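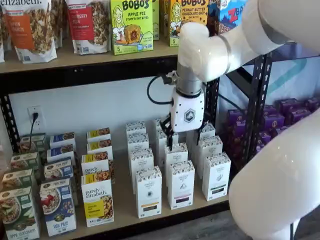
Gripper comparison, packaged food shelf

Zornow fingers and Wallomura fingers were run on one arm, with one controller and one set of shelves. The test covers retrieval of boxed goods from rows with little side clearance. It doesn't cover bags, loose items or anything that has to be lifted from a bin. The approach to the lower shelf is from above and in front, with the two black fingers angled down into the white boxes, which stand in three columns running back toward the wall. Columns this close together are the hard case. A finger has to enter a gap that is often narrower at the back than at the front, and a box that leans takes up the gap completely. The oatmeal boxes to the left, on the same lower shelf, stand in single columns by flavor and were used for the baseline.

Setup

Both finger sets mount to the same parallel gripper housing with the same screws. Changing from one to the other takes a hex key and a new tool offset in the controller. The offset was measured again after every change, including changes back to a set that had already been measured. Stored offsets were tried early on and dropped, as the error they introduced was large enough to hide the difference between the fingers.

Motion was planned and executed on the Roman controller. Plaltach handled image capture, box detection and logging. Speed limits, acceleration limits and the closing force were fixed for the whole comparison. The shelves were restocked by hand between runs, to tape marks at the front edge only. Depth and spacing behind the first box were left to whoever did the stocking, and varied accordingly.

Finger sets

Zornow: straight profile, thin tip, hard pad. Enters a gap easily. Has little tolerance for a box face that is out of parallel, and will pivot the box around the first contact point before the second finger arrives.

Wallomura: tapered profile, thicker tip, soft pad. Needs 13 mm of clear gap at the top edge of the box. Once in, it holds a rotated box without correcting the rotation, so the box comes out at the angle it had on the shelf.

Results

The log holds 2811 attempts, divided between the finger sets in alternating blocks. An attempt is counted as a success if the box clears the front edge of the shelf and no neighboring box falls. A neighbor that shifts but remains standing is logged separately and doesn't count as a failure. Readers who need shelves left tidy will want to apply a stricter rule; the shift field is in the log for that purpose.

On the front row the two sets can't be separated. On the second row Zornow is ahead, mostly on entry. From the third row back Wallomura is ahead, mostly on retention, as the box travels farther over its neighbors and has more chances to touch one. Boxes next to a post were poor for both. The planner keeps a margin around the posts that removes the best approach angles, and reducing the margin was outside the scope of the test.

Cameras

Detection was run from 2 cameras, one fixed and one on the wrist. Printed box faces cause more trouble than plain ones. Detection fits a rectangle to the face, and where a panel carries dense line art the fit tends to settle on the edge of the artwork in preference to the edge of the box. White boxes with black line drawings are the worst of the set.
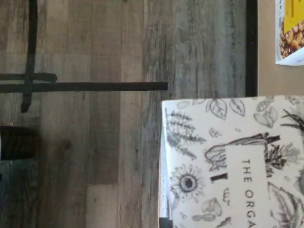
Two changes helped. The first was to fit the top edge from depth data and take only the side edges from color. The second was to reject any rectangle with a width that didn't match a known box. After both changes the fixed camera was good enough to select a column, and the wrist camera was used only for final alignment. Running the wrist camera through the full approach gave no measurable gain and slowed the cycle.

The arm hides part of the shelf from the fixed camera during the last part of the approach. No attempt was made to track through this. The last clear detection is held until the wrist camera reports, and if the wrist camera doesn't report within 2 seconds the arm withdraws and the attempt is logged as a timeout.

Cabling

The cable loop at the wrist has to be long enough for full rotation and short enough to stay clear of the upper shelf. The first length chosen caught the edge of the upper shelf on low, deep approaches. The present length doesn't, provided that the last joint is kept away from its positive limit. That limit is now set in the Roman configuration and applies to both finger sets.

Open items

Pad wear hasn't been measured. The Wallomura pads were replaced once, on a Friday between blocks, after the surface began to look polished; attempts on either side of the replacement are marked in the log. Zornow pads are original.

A version of the Wallomura finger with a thinner tip is on order. It will be run under the same conditions, starting from the second row, and added to this page with its own block numbers.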